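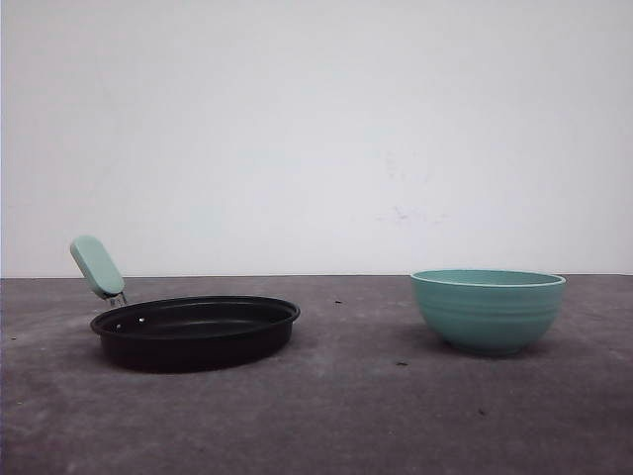

4. Setting up the Liren kitchen scale

4.1 Before you switch it on

The Liren weighs things. It will also convert, time, remember and beep, and we will come to those, but if you only ever want to know how much flour you have, you can stop after step 6 and live a full life.

You will need the scale, the power lead, the small steel calibration weight and a surface that doesn't wobble. The weight is in the foam, under the flap everyone throws away. If you have already thrown away the flap, go and look in the bin now. We'll wait.

1. Put the scale down on a hard, level surface. Tea towels, chopping boards and folded newspapers are not hard, level surfaces, whatever your uncle did with his.

2. Peel the clear film off the display. Some owners leave it on for years to keep the scale "new". It makes the numbers harder to read and collects icing sugar.

3. Turn each of the feet until the bubble in the spirit level sits inside the ring. Clockwise raises a corner and anticlockwise lowers it. Turn them a little at a time, or you will spend the evening chasing the bubble round like a dog after a wasp.

4. Plug in the lead and hold the power button for 3 seconds. The display shows every segment at once, then 0.

5. Leave it alone for 17 minutes. The sensor needs to settle. Pressing buttons during this time does nothing except start the 17 minutes again.

6. Place the calibration weight in the middle of the plate and press CAL. When the display reads PASS, take the weight off.

Note: If the display reads FAIL, check that nothing is touching the plate. The usual culprits are the power lead, a sleeve and the cat.

4.2 Weighing in your own bowl or pan

The scale doesn't come with a bowl. You own bowls.

1. Put the empty bowl or pan on the plate. With a frying pan, turn the handle so that it hangs free and doesn't rest on the worktop, the wall or the kettle.

2. Press ZERO and let go. The display returns to 0.

3. Add your ingredient. Stop slightly before you think you should.

4. To add another ingredient to the same bowl, press ZERO again. You can do this as often as you like.

To store the weight of a bowl you use often, hold ZERO until you hear two beeps, then press a memory key. Next time, press that key and the scale subtracts the bowl for you, even when the bowl is already full. Ebbe Lunde, who wrote this feature, considers it the best thing in the product. Ivar Nygård, who answers the phone, would like you to write down which key is which bowl.

Note: The display shows a minus sign when you lift a zeroed bowl away. You haven't broken it. A bowl of 844 g, once removed, reads -844 until you put it back or press ZERO.

Caution: Never put a pan on the plate straight from the hob. The plate can take a warm dish but a hot pan will mark it, and the warranty has a whole paragraph about rings.

Caution: Do not stand on the scale. It is the wrong sort.

4.3 Messages

LO: the backup battery is low. The scale still works from the mains.

OVER: too much on the plate. Take something off, gently.

E2072: the scale was moved during calibration. Go back to step 3 of section 4.1.

HELLO: this appears once, the first time you switch on. Elsa Grønli insisted. It can't be turned off and it won't come back.

Changing from grams to ounces is covered in section 5, along with the timer and how to silence the beep.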